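An afternoon at the Flokar music school open day

September 13, 2020

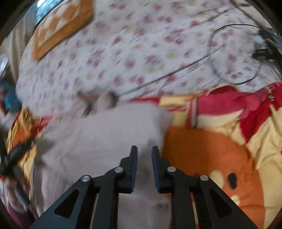 I'd been meaning to visit Flokar for ages, ever since my daughter came home from a summer course raving about the cello room there. So when the open day notice went up I put our names down before I'd even asked whether she was free. She was, luckily, and so was my son, who plays the trumpet when he feels like it and came mainly for the cake (there wasn't any cake this year, more on that later).

The school is up the hill behind the old market in Jodora, and if you're going by bus you want the 802, which drops you right at the gate. We drove, and I wish we hadn't. The lane is narrow, the car park is tiny, and I ended up reversing most of the way back down past a very patient man with a double bass on a trolley.

You had to book a slot and wear a mask indoors, and they had us going round in small groups with a one-way route marked on the floor in tape. I thought that would spoil it, but I rather liked it! At other open days I've been swept along a corridor with a hundred other parents and seen mostly the backs of heads. We could hear everything our guide said, and the children got to ask questions without having to shout.

We started in the strings department. There's a long teaching room with tall windows and a floor that creaks terribly near the piano, and a teacher was giving a public lesson to a girl working on the slow movement of a Vivaldi concerto. What struck me was how little the teacher played. She sang a phrase, walked about, asked the girl where the phrase was going, and waited. My daughter's last teacher demonstrated everything and she just copied him, so I was quite taken with that. The girl played the same eight bars over and over and they really did change.

After that came the practice rooms, which are down in the basement and smell of rosin and radiators. They're small, and the soundproofing is, well, optimistic. We could hear a clarinet on one side and scales on the other. The pianos down there are uprights in varying states of health. I tried one (I can't help it) and the bottom octave was decidedly sour, but the guide said the tuner was due before the start of the new term. The two grands upstairs are in lovely condition, so I suppose that's where the money goes.

My favourite part was the workshop. Flokar shares its courtyard with Sayegh, the instrument repair people, and they'd opened their doors for the day as well. I could have stayed there till dark. There was a viola on the bench with its top off, and one of the repairers explained how you go about mending a crack so that it won't open again, with little wooden cleats glued across the inside. He let the children tap different bits of spruce and listen to how each one rang. My son, who had been sighing quite loudly up to this point, wouldn't leave. He wants to know if it's a job you can do without passing grade exams in anything. I said I'd find out.

Then we all went through to the hall for a short concert by the senior pupils. The seats were set out in pairs with big gaps between them, and 19 players sat spread right across the stage, which can't be easy when you're trying to keep together. The opening piece wobbled a bit, and one entry in the second violins came in from another planet, but they pulled it round. They finished with a set of folk dance arrangements and by then they'd clearly stopped worrying about us and were enjoying themselves. I had a lump in my throat, I don't mind admitting. It was the first live music I'd heard since the winter, and I'd forgotten what it's like to feel a cello section through the floor.

A few practical bits, as I know some of you are looking at places too. Auditions for the junior course are in October and they want two contrasting pieces, one of them from memory. There's a sight-reading test but it's a gentle one, and they told us they don't mark anybody down for stopping. Lessons can be taken online if you can't travel, though for chamber groups you do have to be there in person. You can hire instruments through Sayegh and the small sizes go early, so ask soon if you need a half-size anything. There's a bursary scheme called Arka which covers part of the fees, and the form for it is separate from the audition form, which I only discovered because I asked at the desk on the way out. I do think they might put that on the website.

Grumbles? The parking, obviously. The café was shut, so no cake and no tea either, and we ended up eating crisps in the car. And I'd have liked to see something of the brass department, which got a wave of the hand and a closed door. If you have a trumpeter at home, ring them first and ask for a proper look.

My daughter has already chosen one of her two pieces, the Bréval sonata, and is arguing with me over the other. I'd like her to do something slow. She'd like to do something loud. I'll post again after the audition, if she decides to go ahead with it.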